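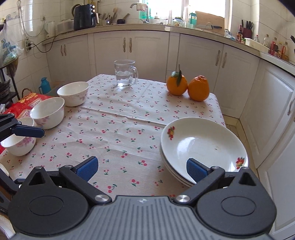

Laron Opens Small-Table Program at Its Grarby Kitchen in Hastwood

Seven evening sessions cover laying, clearing and storing everyday dishes in homes without a dining room

HASTWOOD, 12/12/2025 -- Laron, the Hastwood home goods shop, will begin a new program of evening sessions in March for people who eat, cook and entertain at one small table. The Small Table will run for seven weeks at the Grarby kitchen, the tiled room behind the shop on Osman Street, and is open to anyone aged 16 and up. No cooking skill is needed and there is nothing to bring.

Each session lasts two hours and costs $18, with soup and bread included. Places can be booked one evening at a time or for the full run.

The program grew out of questions that shoppers bring to the counter. People come in for a bowl and end up talking about where the bowl is going to live, what it has to fit inside and whether there will be any room left on the table once the plates are down. The staff liked those conversations so much that they began holding them in the kitchen, with real dishes and a real cloth, and the short trial evenings held there this year filled up fast.

"I love a big holiday table as much as anyone, but most of us are having dinner on something the size of a card table, and it can be so pretty!" said Matilde Bragança, founder of Laron. "You put down a cloth with cherries on it, a few bowls with flowers on the side, a couple of oranges with the leaf still on, and the room wakes up. I wanted a class about that table, the one people already have."

What the sessions cover

The first two evenings are about laying the table. Guests work in pairs at square tables and set a weeknight supper, then a breakfast, then a supper again with one more person than planned (this last part gets loud). They try bowls lined up along one side so that people can help themselves, and plates stacked at a corner, and they see how much cloth is left in the middle for a pot or a bread board.

The third session is given over to mixing patterns. Laron has always sold single pieces next to full sets, and many of its regular customers own dishes from three or four different places. The evening looks at how a plain white bowl sits with flowered ones, how a rim with red and orange on it picks up the color of fruit, and when a printed cloth is a help and when it is too much. Guests are welcome to bring one odd piece from home, chipped or not, and find it some company.

Weeks four and five turn to clearing up. That includes scraping, stacking, carrying and putting away, with plenty of time for practice. Meifang Zou will lead both evenings. She has run the shop floor at Laron since it opened and has packed and unpacked more dishes than anyone else on the team.

"Clearing is half of dinner and it gets none of the attention," Zou said. "I like plates at the bottom, widest first, then the bowls nested on top of them, and the whole thing close to the edge where you can get your hands under it. Glasses travel by themselves. If there is an inch of water left in a mug, I pour it out before I pick up anything else. It's a small pleasure when it all goes back in the cabinet in one trip."

The sixth session is about the cabinet itself: what goes on the low shelf, what to keep out on the counter, and how to store a tablecloth so that it comes out ready to use. Shiyu Hou will teach it. Hou designs storage for apartments and planned the white lower cabinets in the Grarby kitchen, including the run on the right that curves along with the counter. She will bring shelf risers, felt rounds and a few cabinet liners to try out, and she has asked guests to measure one shelf at home before they come.

The last evening is a shared supper. Everyone lays a table, everyone eats at somebody else's, and everyone clears. 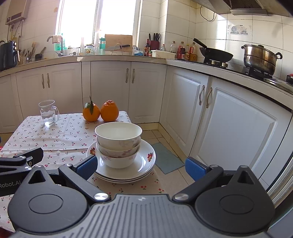
A kitchen that looks like a kitchen

The Grarby kitchen was finished earlier this year. Bragança and her team decided early on that it should feel like a room in somebody's home, with raised-panel cabinet doors, curved metal handles, a beige tile floor and a mat to stand on. The dishes used in class are ordinary ones that have been through plenty of meals, and the fruit on the table gets eaten.

"People relax in there," said Shiyu Meng, program manager at Laron. "At our trial evenings they came in and started opening cabinet doors within five minutes, and I thought, great, that's what the doors are for. Someone moved the mat, someone else moved it back. By the end they were swapping tips about drying racks and I could hardly get them out the door!"

Meng has kept the groups small so that there is room to walk around the tables with a stack of plates in hand. Each session has places for 18 guests. The kitchen is on the ground floor and has step-free access from the parking lot on Osman Street. Chairs are available at every table, and all the laying and stacking exercises can be done sitting down.

A booklet to take home

Everyone who books will receive The Small Table, a 24-page booklet written by Fengying Cai and printed in Hastwood. Cai wrote the shop's seasonal notes for several years, and many readers will know her piece on mending tablecloth hems. The booklet has table plans drawn on squared paper, a chart for matching bowls to plates by rim width, notes on getting fruit juice out of white cotton, and blank pages at the back for sketching a table at home.

Cai tested every plan on her own kitchen table. "It wobbles and it's next to the radiator, so if a plan worked there I felt pretty good about it," she said. "My favorite is the Sunday one, with the bowls going up the left side and the plates waiting on the right. You leave the back of the table for whatever is nice to look at. I put oranges there all winter, and a glass mug of water for whoever is doing the peeling."

The booklet will also be sold in the shop from the first week of March. A large-print edition can be ordered at the counter at the same price, and both editions lie flat when open, which Cai insisted on after losing her place in too many cookbooks.

Booking and visits

Booking is open now in the shop and by phone. Guests who took part in a trial evening can reserve before the general list is filled and should mention the trial when they call. Places that come free will be offered to the waiting list in order. A booking may be passed to a friend at no charge, up to the afternoon of the session.

Gift cards for a single evening are available at the counter, tucked into a folded napkin. Schools, clubs and housing groups in Hastwood that would like a daytime version of the program are invited to contact Shiyu Meng, who is putting together the spring calendar and would be delighted to hear from them.

Members of the press are welcome to sit in on the opening session and to stay for soup. Please let the shop know ahead of time, along with any food allergies.

About Laron

Laron is an independent home goods shop on Osman Street in Hastwood. It sells tableware, table linens and kitchen storage, as single pieces and in sets, and holds classes and suppers in the Grarby kitchen behind the shop.

Press contact

Shiyu Meng, Program Manager
Laron, Osman Street, Hastwood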